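Forums Pipes Cigars Humidors Trading Post Log in
Search this forum Advanced

Urier blend: did they change it, or did I?

bristlecone_ed
Nov 23, 2021
I have smoked Urier as my everyday pipe tobacco for long enough that my wife can find me in a hardware store by it. Opened a new tin last week and it tasted like somebody had described Urier over the phone to a person who was driving. Less smoke, more hay, and a sweetness on the end I did not order. The label is the same except the lettering is a hair thinner, which I have decided is suspicious.

Has anyone else had this? I have 6 more tins from the same order and would like to know if I should cellar them or use them as doorstops.

ashtray_deacon
They changed it. They always change it. Konau went the same way and people told me I was imagining that too.

mrs_pennywhistle
Deacon, you said Konau had changed before it had shipped.

ashtray_deacon
And was I wrong?

mrs_pennywhistle
Yes.

Ed, what pipe did you smoke it in? If it was the briar you've been running that vanilla stuff through, there's your sweetness. I did this to myself in January with a bent apple I'd loaned to my brother-in-law. Two months of blaming the blender. It was the brother-in-law.

bristlecone_ed
Same pipe as ever. The vanilla lives in a corncob in the garage, where it can't hurt anybody.

Valter Cardoso
I run a small shop, so take this with the usual discount. I had three regulars bring me the same complaint about Urier and two who said it was better than ever, and all five bought another tin. Leaf varies from crop to crop. A blender with any sense adjusts for it, and sometimes the adjusting shows. My advice is to leave the tin open a crack overnight and try again with a slow, light pack. New tins run damp. A damp bowl steams, and steam tastes of hay.

The thinner lettering I can't explain. Ink is expensive, maybe. 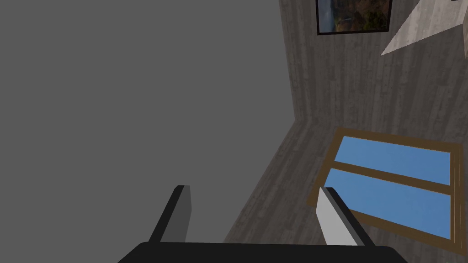
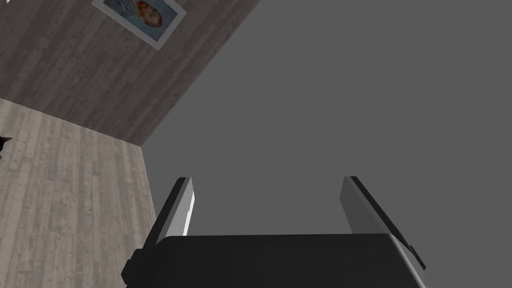 As for packing, I keep telling people that most of what they call a bad blend is a bowl stuffed like a suitcase. Drop the tobacco in loosely, press it about as hard as you'd press a doorbell, top it up, press again a little firmer. Draw on it before you light. You should feel slight resistance, like a straw in a soda. If you're getting milkshake, dump it and start over. And don't mangle the ribbons on the way in. Pinch them between two fingers held well apart, like the two on that gripper, and close up only until the stuff stops falling out. I have watched grown men roll a flake into a pellet and then complain to me about the draw.

kindling_joe
Disagree on the doorbell. I pack Urier tight and always have. Loose, it burns like a newspaper and bites like a goose. I get 40 minutes out of a bowl and no relights.

ashtray_deacon
No relights. Sure.

kindling_joe
Two relights.

Valter Cardoso
Joe, if it works, it works. I've seen your pipes, though. That Bae you sent me for cleaning had a cake in it you could have served with coffee.

kindling_joe
That was load-bearing.

smolder_and_son
Data point: I still had an old tin and a new one, so I smoked them side by side in two matching Plalik cobs and had my son hand them to me with my eyes shut. I picked the new one correctly once and then got it wrong four times running. On the last one I gave quite a speech about how the old tin had more depth. It was the new tin.

mrs_pennywhistle
Was it a good speech?

smolder_and_son
I mentioned leather.

ashtray_deacon
Your palate was shot by the third bowl. That test proves nothing except that you can't smoke five bowls in a row.

smolder_and_son
It proved that too.

bristlecone_ed
Reporting back. Aired it overnight, packed it Valter's way, and it is most of the way back to normal. The hay is gone. The sweetness is still there but I'd call it a rumor. I'm putting four tins away and smoking the other two.

I maintain that the lettering is thinner.

ashtray_deacon
It is thinner. I measured mine.

We use cookies to remember your login and preferences. Accept Manage settings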